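Preguntas frecuentes sobre el puesto de pinzas de mano Flallia

Última revisión: 14 de noviembre de 2020

Esta página reúne las consultas que más llegan al servicio técnico de Zalulov sobre la instalación, el cuidado y la reparación del par de pinzas Flallia. Las respuestas valen para el puesto completo: dos pinzas, dos cubos de marcadores, cargador doble y maletín de calibración. Si su puesto lleva la base fija Fadby, consulte además la hoja que viene con ella.

Puesta en marcha

¿Qué necesito antes de montar el puesto?
Una zona de suelo despejada donde el operador pueda dar unos pasos sin pisar cables, una toma de corriente para el cargador y un ordenador con el programa de registro instalado. La mesa de trabajo es opcional. Muchas tareas se hacen de pie y con objetos altos, y en ese caso la mesa estorba.

¿Importa qué pinza va en cada mano?
Sí. Las dos tienen la misma forma, pero cada cubo lleva sus propios marcadores y el programa asigna la mano según los códigos que lee. Si se cambian, los movimientos quedan registrados con las manos invertidas. La letra I o D está grabada en el interior del mango. Compruébela al empezar cada turno.

¿Cómo se coloca el cubo?
El cubo entra en el soporte en una sola posición. Presione hasta oír el clic y apriete el tornillo lateral con la llave corta del maletín, sin forzar. Después mueva el cubo con dos dedos: si tiene holgura, saque el tornillo, limpie la rosca y vuelva a montarlo. Un cubo con holgura da lecturas que parecen correctas en pantalla y que luego no sirven.

¿Cuánto hay que esperar tras encender?
Espere 60 segundos con las pinzas apoyadas y quietas. Durante ese tiempo el sistema toma la referencia de reposo. Si alguien coge una pinza antes, apague y empiece de nuevo.

¿Qué indica la luz verde?
Luz verde fija: pinza encendida y enlazada con el ordenador. Verde intermitente: buscando enlace. Ámbar: batería baja. Sin luz: pinza apagada o batería agotada. La luz no informa de la calibración, que se consulta solo en el programa.

¿Puedo trabajar junto a una ventana?
Se puede, con la persiana a media altura si entra sol directo. El reflejo sobre una cara del cubo borra el dibujo para la cámara y se pierden tramos de la trayectoria. Los suelos muy pulidos también dan reflejos, sobre todo a primera y última hora. Antes de una sesión larga haga una prueba corta en cada extremo de la zona y mire el porcentaje de detección.

Calibración

¿Con qué frecuencia se calibra?
Al montar el puesto, después de cada golpe o caída, después de cambiar un cubo o una mordaza y, en cualquier caso, cada 2.000 ciclos de cierre. El contador está en la pestaña Estado. No se pone a cero solo: hay que hacerlo a mano al terminar la calibración.

¿Cómo se calibra la apertura?
Abra el asistente y siga este orden:
Cierre las mordazas sin nada entre ellas y mantenga tres segundos.
Abra hasta el tope y mantenga otros tres.
Coloque la galga pequeña del maletín y cierre sin apretar.
Repita con la galga grande.
Guarde y haga lo mismo con la otra pinza.
Si el asistente rechaza una medida dos veces seguidas, mire si hay suciedad en la guía. Casi siempre es eso.

El programa acepta la calibración, pero la posición sale desplazada. ¿Qué hago?
Compruebe primero que el cubo montado es el que figura en la ficha del puesto. Hay dos generaciones de cubos y por fuera se parecen mucho; la diferencia está en el número de serie de la base. Si el cubo es el correcto, mida el lado del marcador con un calibre y compárelo con el valor de la configuración. Una etiqueta reimpresa en la oficina suele salir un poco más pequeña que la original.

¿Puedo imprimir yo los marcadores?
No lo recomendamos. El papel normal se comba con la humedad y el brillo de la tinta láser molesta a la cámara. Si no hay más remedio, use papel adhesivo mate, imprima al cien por cien y mida después. Apunte la medida real en la ficha.

Uso diario

¿Cómo se sujeta la pinza?
El dedo va dentro del aro negro y el resto de la mano rodea el cuerpo. El aro mueve las mordazas; la muñeca debe quedar recta. Quien aprieta el cuerpo con fuerza se cansa antes y cierra a tirones. Conviene remangarse o llevar mangas ajustadas, para que el puño no tape el cubo.

¿Qué objetos dan más problemas?
Los finos, los brillantes y los que se balancean. Las perchas de alambre o de metal reúnen las tres cosas. Se agarran mejor por la barra que por el gancho, y con la mordaza perpendicular al alambre. Si la percha gira dentro de la mordaza al levantarla, la almohadilla está gastada o tiene grasa.

Al trabajar con un perchero de pie, ¿hay que fijarlo?
Los percheros de trípode se desplazan cuando se tira de una prenda. Ponga una lámina antideslizante debajo de las patas o una marca de cinta en el suelo para devolverlo a su sitio entre repeticiones. No lo atornille si la tarea incluye moverlo.
Deje también espacio alrededor para los dos brazos. Los brazos del perchero enganchan el cubo con facilidad cuando la pinza entra desde abajo.
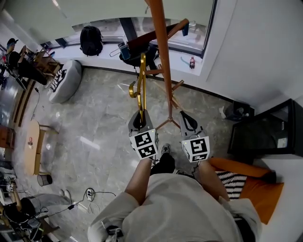
En tareas de colgar y descolgar, acerque la pinza desde el lado libre y baje el cubo antes de retirarla. La mayoría de los soportes rotos que recibimos vienen de un tirón hacia arriba con el cubo enganchado. Si nota resistencia, abra las mordazas, suelte el objeto y retroceda por el mismo camino.

¿Se puede usar una pinza sola?
Sí. Desactive la otra en la pestaña Manos. Si la deja encendida encima de una mesa, el programa la seguirá registrando y la sesión ocupará el doble.

Limpieza y mantenimiento

¿Con qué limpio los cubos?
Con un paño de microfibra seco. Si hay huellas, paño apenas humedecido con agua y secado inmediato. Nada de alcohol ni limpiacristales: levantan el borde de los marcadores – y un borde levantado obliga a cambiar la cara entera.

¿Y las mordazas?
Las almohadillas admiten alcohol isopropílico al 70 %, aplicado con bastoncillo y con la pinza apagada. La guía se limpia con pincel seco. No lleva grasa. Si alguien la ha engrasado, hay que desmontar y desengrasar, porque el polvo se pega y termina rayando el carril.

¿Cuándo se cambian las almohadillas?
Cuando el dibujo de la goma ya no se nota al pasar la uña. Cambie siempre las dos de la misma pinza y recalibre la apertura. El juego de repuesto trae adhesivo; déjelo curar toda la noche antes de usar la pinza.

¿Cómo guardo el equipo?
En el maletín, con las mordazas entreabiertas y los cubos puestos. No lo deje colgado del aro. El muelle de retorno pierde fuerza si pasa muchas horas en tensión.

¿Y los cables del cargador?
Llévelos pegados a la pared o por debajo de una canaleta. Una regleta en zona de paso es causa habitual de caídas, del operador y de las pinzas. Revise el conector una vez al mes; si baila, pida otro y no lo sujete con cinta.

Averías

La luz verde parpadea y no enlaza.
Apague las dos pinzas, cierre el programa, ábralo y encienda primero la izquierda. Si sigue igual, cambie el receptor a otro puerto, a ser posible sin concentrador USB. En puestos contiguos, compruebe que no comparten canal. El canal 19 está reservado para servicio y no debe usarse en trabajo normal.

Las mordazas no cierran del todo.
Por este orden: suciedad en la guía, almohadilla mal pegada, cable interno fuera de la polea. Las dos primeras se resuelven en el puesto. Para la tercera hay que abrir el cuerpo.

¿Puedo abrir el cuerpo yo mismo?
Sí, si ha hecho la formación de mantenimiento. Son cuatro tornillos, los dos traseros más largos que los delanteros. Al levantar la tapa sujete el muelle con el dedo. El cable se vuelve a pasar por la polea con la pinza abierta, y antes de cerrar hay que mover el aro varias veces para ver que corre. Al montar no apriete los tornillos del todo hasta que la tapa asiente por igual.

El aro tiene juego.
El pasador se desgasta. Es la pieza 4 del despiece y se cambia sin abrir el cuerpo, empujando desde el lado de la letra. Los pasadores anteriores a diciembre son algo más cortos y se sustituyen por el modelo nuevo sin coste.

Se ha roto una esquina del cubo. ¿Puedo pegarla?
Para terminar el día, sí, siempre que la rotura no toque el dibujo del marcador. Después pida un cubo nuevo. El pegado cambia la planitud de la cara y el error va creciendo con la distancia a la cámara.

Repuestos y servicio

¿Dónde pido las piezas?
Los cubos, las almohadillas, los pasadores y los muelles se piden en el formulario de repuestos de Zalulov. Las baterías y el cargador los suministra Stępień directamente; indique el número de serie de la pinza, no el del maletín.

¿Qué envío si mando una pinza a reparar?
La pinza con su cubo montado, sin batería, y una copia de la ficha del puesto. Añada una nota breve con lo que hacía cuando falló. Sin la ficha no podemos devolverla calibrada y tendrá que hacerlo usted al recibirla.

¿Pierdo la garantía por cambiar piezas de desgaste?
No, si son originales y el cambio está anotado en la ficha. La garantía no cubre golpes ni carriles engrasados.

¿Hay versión en papel de esta página?
Sí, se descarga desde el apartado Documentos, junto con el despiece y la ficha del puesto en blanco.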